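Nuttall 편의점 영수증 품목명 데이터

v0.4 / 2019년 8월
관리: Joni Kemppainen

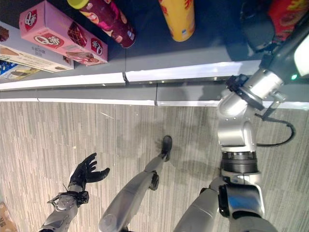
영수증에 찍힌 줄임 품목명을 원래 상품명으로 되돌리는 작업용 데이터. 과자, 음료, 라면, 유제품만 있음. 담배랑 주류는 뺐음.

구성

items.tsv - 본 파일. 1,255행, 헤더 있음
stores.tsv - 점포 코드표
abbr.txt - 자주 나오는 줄임말 목록. 손으로 만든거라 빠진 것 많음
old/ - v0.3 파일. 쓰지 마세요

인코딩은 UTF-8, BOM 없음. 엑셀로 바로 열면 깨짐. 가져오기로 여세요.

컬럼 (items.tsv, 7개)

id: 정수. 중간에 빈 번호 있음, 정상
store: 점포 코드
raw: 영수증에 찍힌 그대로. 공백도 안 건드림
full: 복원한 상품명
cat: 분류. snack, drink, noodle, dairy 4가지
price: 원 단위, 할인 전
note: 비어 있는 경우가 대부분

출처

점포 5곳에서 모은 종이 영수증. Gonham점, Jetville점이 제일 많고 나머지는 얼마 안 됨. 스캔 후 OCR 돌리고 사람이 다시 봤음. 카드번호, 승인번호, 회원번호 줄은 스캔 단계에서 잘라냄. 원본 스캔은 공개 안 합니다. 요청하셔도 못 드려요.

알려진 문제

- raw가 열 글자 넘으면 POS에서 잘림. 용량 표기가 날아간 행이 꽤 있음
- 수입과자는 같은 상품인데 점포마다 이름이 다름. 한자 표기는 영수증에 아예 안 나오고 한글 음역만 찍힘. full에는 음역 그대로 넣음
- Jetville점은 1+1 행사 상품을 두 줄로 찍음. 둘째 줄 price가 0. 평균 낼때 빼고 계산할 것
- "초코"와 "쵸코" 통일 안 함. raw는 그대로 두는게 원칙이고 full은 아직 작업중
- 묶음상품은 낱개 이름으로 복원된 경우 있음. note에 bundle이라고 적어둠 (다는 못 적음)

v0.3에서 바뀐 것

- 중복 행 제거
- cat에 있던 etc 없앰. 전부 재분류
- price 쉼표 제거. 이제 그냥 정수로 읽힘
- Vostodden 쪽 정규화 스크립트 뺌. 파이썬 2에서만 돌아가서

할 일

- abbr.txt에 빈도 컬럼 추가
- 학습/평가 분할 파일. 지금은 알아서 나눠 쓰세요. 점포 기준으로 나누는 걸 권장, 무작위로 나누면 같은 품목이 양쪽에 다 들어갑니다
- 아이스크림 분류 추가할지 결정. 12월 전까지는 할 예정

라이선스

CC BY 4.0. 상품명 상표권은 각 회사에 있음. 인용할 때는 데이터 이름이랑 버전만 적어주시면 됨니다.

오류 신고는 이슈로. id랑 고칠 내용 같이 적어주세요. id 없으면 찾기 힘듬.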